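The path she walks before breakfast

I got to the parking lot at Brallow a little before seven in the morning, with a thermos and the wrong shoes. Vanderleia Rocha was already there, leaning on her car and eating a banana. She'd told me on the phone that if I wanted to talk to her about the path I should come and walk it, and that she wasn't going to sit in a café and talk about grass. So that was our interview. We walked, she talked, and I tried to write in a notebook while keeping up with a woman who has legs a good deal longer than mine.

Vanderleia started walking here after she retired from the post office in Sampaio. The first month she only went as far as the first bend in the gravel and turned back. "I didn't like it," she told me. "I thought, it's flat, it's gray, what am I supposed to look at? My sister Neusa walks in the woods and comes home with mushrooms. I came home with cold ears."

She kept going anyway, mostly out of stubbornness (her word). Then sometime in March she noticed that she'd stopped bringing her headphones.
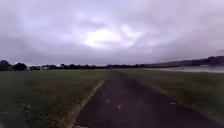 "You start to look at the sky because it's most of what you get," she said. "In town I see a piece of it between two roofs. Out here the weather comes to you from a long way off and you have time to make up your mind about it." I asked if she ever turned around because of clouds. She laughed at me. "If I turned around for clouds I'd never have seen the other end!"

She keeps a little diary, and she let me look through it while we stood and I got a stone out of my shoe. It's a school notebook with a soft cover, and each walk gets a line or two. There are 456 entries in it so far – she numbers them, which I found very satisfying. Number 19 says "wind, wind, wind." Number 30 says "met Jussara, talked too long, late for dentist."

Jussara is Jussara Leite, who lives over toward Gatau and walks from the opposite direction. The two of them had nodded at each other for weeks before either one said anything. "She asked me if I knew what the white flowers were," Vanderleia said. "I said no. She said she didn't know either. And then we talked for an hour, I think about knees." They still haven't looked up the flowers. I offered to do it on my phone and was told, very firmly, to put it away.

I wanted to know what she thinks about all that way. She took a while with that one. "Lists, at first. What's in the fridge, who do I need to call. That lasts until the gravel gets wide. Then I don't know, songs. Old arguments. I've won a lot of arguments out here."

One argument she did have out loud was about the path itself. A couple of years back there was talk of widening it and putting in lamps, and a meeting at the school in Gatau, and Vanderleia stood up and spoke, something she had never done at a meeting in her life. "I said, leave the edges alone. Fix the holes, sure, I've got nothing against fixing holes. But the grass creeps in a little and that's fine, it's allowed." Was she nervous? "My hands were like this," she said, and shook them at me. The lamps never came. She doesn't claim the credit, though Morena Colombo, who owns the bakery where we ended up later, gives it to her loudly and in front of customers. 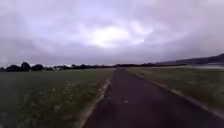 The path under a gray sky, with the long treeline to the left and hills off to the right.

I told her that for me the hard part is how straight it is. You can see so much of what you still have to walk! She nodded like she'd heard this before. Her grandson says the same thing, and apparently he has a trick for it, where he picks one tree and refuses to look at anything else until he gets there. Vanderleia thinks this is cheating. Her own method is to look down for a while, then look up, and be surprised.

"Looking down is good here," she said. "People forget the ground. The middle is one thing and the sides are another thing, and I walk on the side when my hip is bad, where it's softer. When my hip is good I walk in the middle like a queen."
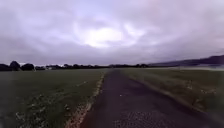 We did a stretch in the middle, like queens. I asked about winter, and she said winter is when she has the most fun, with two pairs of socks and a hat that belonged to her husband. She talks about him easily. He was never a walker. He used to drive her to the lot, stay in the car with the radio on, and flash the headlights when he saw her coming back. "So I always walked the last part fast," she said. "I still do. It's a habit, I suppose, my feet know where the car was."

By then I had given up on the notebook, so what follows is from memory. She'd like to get a bench put in, only one, and not too comfortable. Her sister has promised to come along in the fall and has promised that before. She has set her sights on entry number 1000 and plans to bring cake for it, and if Jussara hasn't found out about the flowers by then, the two of them will finally go to the library.

We had coffee at Morena's afterward, and two of the cheese rolls that she only makes in the mornings. Vanderleia got out the school notebook and wrote up the day while I was paying. I asked if I could see it. "Company," it said, "slow, bad shoes."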